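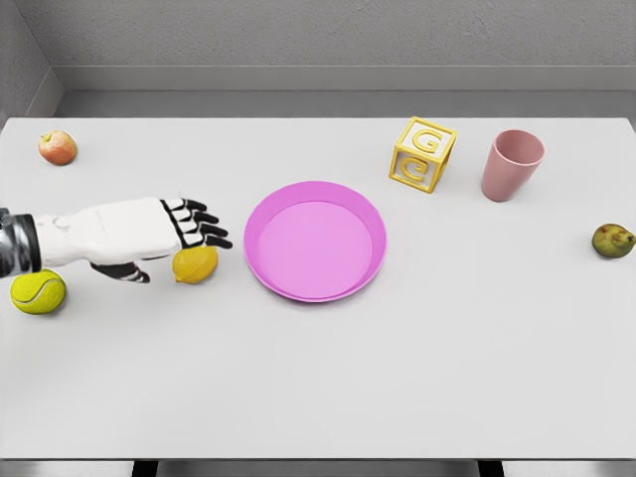
White table by the gray back wall, with the hand coming in from the left.

I went to the open day of the Jerier furniture works in Clemden on a Saturday in September. I had wanted to see it for a long time. My kitchen table is from them, bought second-hand, and one of its legs has been loose for as long as I own it. So I had also a private reason to go.

The bus from the station stops at the bridge, and from there it is a walk of 4 minutes uphill. At the gate you receive a paper badge and a map. The map is drawn by hand and the north is at the left side, which confused many people, including me. I went first into the drying building by mistake and had to be sent back.

The tour starts in the timber yard. Our guide was Gerrit Maluleke, who has worked at Jerier for most of his life, first at the saws and now in purchasing. He speaks softly and the group had to stand close. The boards lie in stacks with thin sticks between them, so the air can pass. He let us lift one fresh board and one that had been drying for a long time, both of the same size. I could hardly believe the difference in weight. The ends of the boards are painted with wax, because wood loses its water fastest there and would split. I did not know this and I wrote it down.

After the yard comes the saw hall. The saws were stopped for the visitors except one, which was started twice for a demonstration. We got ear protection from a box. Then there is a long room for the joints, and for me this was the best part of the day. Jerier still makes the table legs of its older model, the Guerreiro, with a joint that is glued and pinned. A woman at the bench put one together for us in the time of a short conversation. I asked her about my loose leg. She asked if it moves forward and back or to the side. To the side, I said. Then the pin is probably worn, and I should not put more glue on it before the old glue is scraped away. I had already put more glue on it, two times.

The finishing room we could see only through a window, on account of the dust. The tables were standing on blocks and a man was going over the tops with a flat pad. Mr. Maluleke told us that the works makes 3,041 different parts if you count every size and every kind of wood, and that some 4,000 tables leave the gate in a year. A boy in our group wanted to know how many have been returned. He got an honest answer, which was that there is a shelf for them and it is never empty.

Lunch was in the canteen. There was pea soup with bread, and a plum cake that was finished before I came to the front of the line. I sat with a couple from the other side of the valley who come every time. They told me that in earlier years you could buy offcuts by weight from a cart in the yard. Now there is a proper shop, run together with the hardware firm Drurkix, and the offcuts are sorted and have prices on them. The couple did not like this so much. I bought a piece of ash, 760 millimeters long, for a shelf above my sink, and two pins for the table leg.

A few practical things, if you want to go next time. The toilets are only at the gate, so go before the tour. Wear closed shoes, as people in sandals were not allowed into the saw hall. The last tour starts at three o'clock and is much less full than the morning ones. You can pay in the shop with a card but in the canteen only with cash.

I took the bus at half past four with the ash board between my knees. The table leg is still loose. I have scraped off half of the glue.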